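6 min read

Project report: food waste in the Stetley canteen
Erzsébet Fülöp and Ferenc Bognár

1. Why we did it

Our module asked for a small local study with real numbers. We both eat at the Stetley canteen most days and the amount of bread going back on trays is mad. So: how much gets thrown away, which dishes are worst, does a smaller portion option change anything.

2. Method

50 trays per lunch, picked as they came to the return hatch. Scrapings sorted into four tubs (bread, starch, veg, everything else) and weighed on a kitchen scale. Drinks not included. We did this in March over two weeks, first week normal service, second week with a "small plate" sign at the counter. Same menu both weeks, the kitchen rotates it anyway.

Also a short paper survey, 24 questions at first, wich was far too many. Cut to nine after the first lunch when people started handing it back half empty.

3. Results

Week one, worst day was the fish pie, 349 g of starch from the first ten trays alone. Mostly mash. Bread was bad every day regardless of the main. Veg better than we expected apart from the sprouts.

Week two starch went down on all days except the pasta one. Bread did not move at all. Makes sense in hindsight, the rolls are self service and the sign was further along the counter, so you already have your roll by the time you read it. 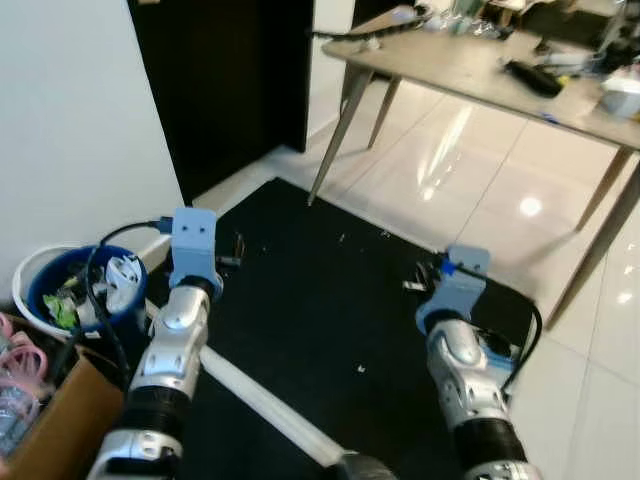

Survey answers mostly agreed with the scales. Common reasons for leaving food: portion too big, no time before the next lecture, went cold in the queue. Several people wrote that they take a roll "just in case". A few wanted to pay less for the small plate and we think thats fair, the price was the same.

4. Problems

Scale only reads up to 1000 g so the starch tub had to be done in batches, and one batch on the pie day got written down twice. Fixed from Ferenc's notes. Trays were not random, we always started at the beginning of lunch and the late crowd probably eats differently. Two weeks is short. No control canteen, we asked at Vörös hall but they never replied.

Gravy. Does gravy count as starch if it's soaked into mash? We said yes. Another group might say no and get different totals.

5. What we'd suggest

Move the sign to before the bread. Better still, put the rolls at the end by the till. Cheaper small plate, even a little bit cheaper. Smaller spoon for the mash.

If anyone repeats this, do the late lunch too and bring more tubs. Raw weights are in appendix A, survey sheet in appendix B (the short version).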